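Nomel sets out spending plan for bathroom handling work

Cleaning and fittings contractor Nomel has approved the next stage of its equipment plan for Tratstead, the site where it is preparing automated handling for bathroom jobs. The plan, published in August 2024, puts hand-held grippers ahead of robot arms on the shopping list and leaves the choice of arm until next year.

The company said it wanted to know which tasks were worth automating before it paid for machines to do them. People carry out the jobs with grippers in their hands, and the recordings are used to train the software that will later run the arms. The work at Tratstead covers moving toiletries and cleaning products to and from baths, basins and vanity units. 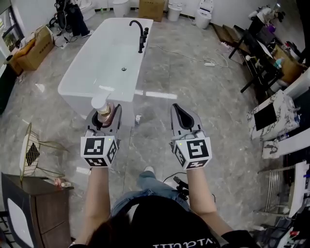 What the money covers

The first order is for 10 pairs of hand-held grippers, with spare finger pads and tracking markers. Nomel has set a ceiling of 3,000 pounds a pair and has accepted a quote of 2,754 pounds from Mengal, which will also handle repairs. Delivery is in two batches, so that faults found in the first can be put right before the second leaves the workshop.

Finger pads are listed as a separate line. They are treated as a consumable in the plan, in the same way as mop heads or gloves, and will be bought from a yearly allowance held by each team. A pad set must be replaced when the rubber is torn or no longer grips a smooth bottle. Team leaders can order new sets without asking head office, up to a limit of 200 pounds a month.

Markers will be bought ready mounted. An earlier draft of the plan had staff printing their own and fixing them to the grippers, but this was dropped after sizes varied from one printer to the next. Chargers, memory cards and carrying cases are included in the Mengal price. Insurance is not, and will be added to the existing policy for tools.

Nomel asked two suppliers to quote. The second, Karnora, offered a lower price for each pair but a longer wait for spare parts, and its repair service would have meant sending grippers abroad. The company said it would ask Karnora to quote again when it comes to buy arms.

Space and time on site

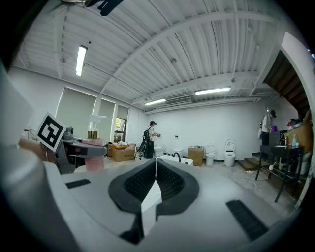 Floor space is the other large item in the plan. Nomel had first budgeted for a purpose-built test bathroom with plumbed-in fittings, and has now removed it. Teams will go on working among showroom pieces, such as the row of white toilets along the back wall and the white basin with its black curved tap on the floor, and the money saved goes towards a longer lease at Tratstead. The company said fittings that were free to be moved could be set out in new layouts between sessions at little cost.

The lease adds storage and a second loading bay. It also allows more than one team to work in the building at the same time, provided each has its own area and its own set of grippers. A booking sheet will be used to stop two teams asking for the same bath or basin.

Power is to be looked at as well. The plan sets aside a small sum for extra sockets and for cable covers, to be fitted before the second batch of grippers arrives. Wi-Fi will stay as it is for now. Recordings are copied to a drive at the end of each shift and taken to the office, and Nomel does not expect to need a faster line until there are more teams.

Arms to follow

No robot arms will be bought under this stage. The company has asked for a short report on each task, giving the time it takes, the objects used and the number of dropped items. Tasks with poor results will be tried again with different finger pads before any decision is made on whether they stay in the programme.

A shortlist of arms will be drawn up from those reports. Nomel said the main points would be reach over the side of a bath, the weight of the base and whether the arm could be fitted with the same fingers as the hand-held tools – a condition it has already written into the draft tender. Leasing will be considered alongside outright purchase.

Staff training is paid for from a different budget. New starters will have a half-day introduction to the grippers, followed by a supervised shift. Existing teams will be shown the new models when the first batch is unpacked.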